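Kitchen notebook, Doltamcombe test kitchen
July. Entry by Hannelore Meinecke, for the Trovel menu file

Purpose of the present entry: to record the second round of trials on the chilled lunch range, and to set out what is to be carried forward to the tasting. The first round is written up on the preceding pages and is not repeated, except where a recipe has been altered.

Lentil and roast carrot pot. The recipe was made up twice, at 540 g per batch of cooked lentils. In the first batch the lentils were dressed while warm, and in the second after a full night in the cold store. The warm-dressed batch was clearly preferred by all present. The dressing had gone into the lentils properly and there was very little liquid at the bottom of the pot the next morning. The cold-dressed batch tasted of vinegar on the outside and of nothing much within. Warm dressing is therefore adopted. The carrots were cut too thick in both batches and had a raw middle. Amarachi Nwosu proposes cutting them on the slant, half the present thickness, and roasting on a single layer. Agreed.

A note on salt. The lentils were seasoned after cooking, as instructed on the old card. The card does not say how much, and two cooks following it will produce two different dishes. The new card is to give a weight. I have pencilled in a figure but it must be tested at full batch size before it is inked.

Barley and mushroom bowl. Less satisfactory. The barley was cooked to the time given and was correct when drained, but it continued to swell in the dish and by the following noon had taken up nearly all of the stock. The bowl ate as a solid. Three remedies were discussed: undercooking the barley, rinsing it, or packing the stock in its own small tub to be poured on by the customer. The last was set aside on grounds of cost and of the extra tub. Rinsing was tried the same afternoon and helped a little, but the mushrooms then seemed thin in flavour, the starch having gone down the sink. Undercooking is to be tried next. If it fails I shall recommend that the bowl be withdrawn until the autumn menu, when it may be offered as a hot dish.

The dried mushrooms supplied by Agbenyega were gritty again. They were soaked, lifted out by hand and soaked a second time, and grit was still found in the strained water. The matter has been raised with them in writing. Until a reply is received, all soaking water is to go through muslin, and no one is to tip the bowl straight into the pan.

Chicken, green bean and new potato. No change to the recipe. The portion of chicken was set at 100 g cooked weight, down from the trial portion. This looked mean in the wide dish and perfectly generous in the narrow one. The narrow dish is accordingly preferred for this item only. The beans kept their colour for a day and lost it on the next. They had been blanched and cooled under the tap, and I should like to see the same test done in iced water before we blame the lemon in the dressing. Please dress half the beans and leave the other half plain, and mark the lids.

Yoghurt and stewed plum. The plums were over-sweet. The fruit now coming in is riper than the fruit used when the recipe was written, and the sugar has not been brought down to match. A general rule is wanted here: stew the fruit without sugar, taste it, then sweeten. The rule is to be added to the front of the folder, as it applies equally to the rhubarb and to the apple. Toasted oats went soft under the lid by the end of the morning. They will have to sit in a twist of paper on top, as was done for the spring menu.

Herb sauce. Parsley, mint, capers, mustard, oil. Made in the small blender it turned a dull khaki and tasted faintly bitter. Chopped by hand it was bright and rather coarse, and much the better of the two. Ms Nwosu observes that hand chopping will not be possible at the quantities required each morning. We agreed to try the larger machine in very short bursts, with the oil stirred in afterwards by spoon. Result to be entered below by whoever carries it out.

Labels. The draft labels from Plinance have the ingredients in the wrong order on the lentil pot, with carrots given ahead of lentils. Mustard is present in the herb sauce and must be shown in bold on every dish that carries the sauce, including the potato dish, where it was left off. Corrected copy has been returned. No pot is to leave the building, even as a free sample, under the draft label.
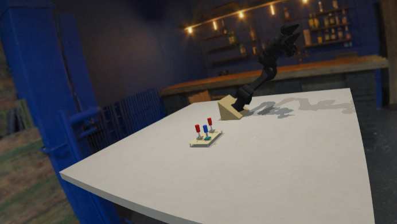

The tasting will be laid out as a cold service, dishes from left to right in the order in which they appear on the menu, savoury first. Each dish is to be shown once in its sealed pot and once turned out on a plate, with the spoons in front and the water to one side. A plain tabletop is wanted, for pale food such as the barley is judged more fairly against a plain surface than on a patterned cloth. Cards are to be small and printed in black. They should give the name of the dish, its weight and its allergens, and should make no claims as to health or goodness. The guests can form their own view.

Quantities for the tasting. We shall need 200 spoons, small, and the same number of paper napkins. Lentil pots to be made the afternoon before. The potato dish to be made on the morning itself, with the beans going in last. The herb sauce is to be kept apart and spooned over as plates go out. Pots should stand out of the cold store for a short while before serving, as the lentils in particular taste of very little when fully chilled, but they are not to be left standing through the speeches. If the talks overrun, the pots go back.

Comments from the first round, read again before closing this entry. Several tasters wrote that the range was "filling" and one that it was "worthy". I take the second remark seriously. The lentil pot in its first form was all soft textures, and the same may be said of the barley. A spoonful of toasted seeds has been added to the lentils in the present round and made a marked difference. Sunflower was better than pumpkin, which turned chewy overnight. Seeds to be toasted dry and cooled fully before they are added.

Outstanding:
Barley, undercooked batch, to be tasted at noon the following day (A.N.)
Beans in iced water, dressed and plain (H.M.)
Herb sauce in the large machine (A.N.)
Salt weight for lentils at full batch (H.M.)
Reply from Agbenyega concerning the mushrooms
Second proof of labels from Plinance, to be checked against the recipe cards and signed by us both

Added later, in the margin: the herb sauce was made in the large machine at 4 p.m. Colour good, texture acceptable, a few long stalks left in. Stalks to be trimmed higher next time. A.N.

Trovel Test Kitchen, Doltamcombe | Contact the kitchen office | Copyright Trovel, all rights reserved | Back to top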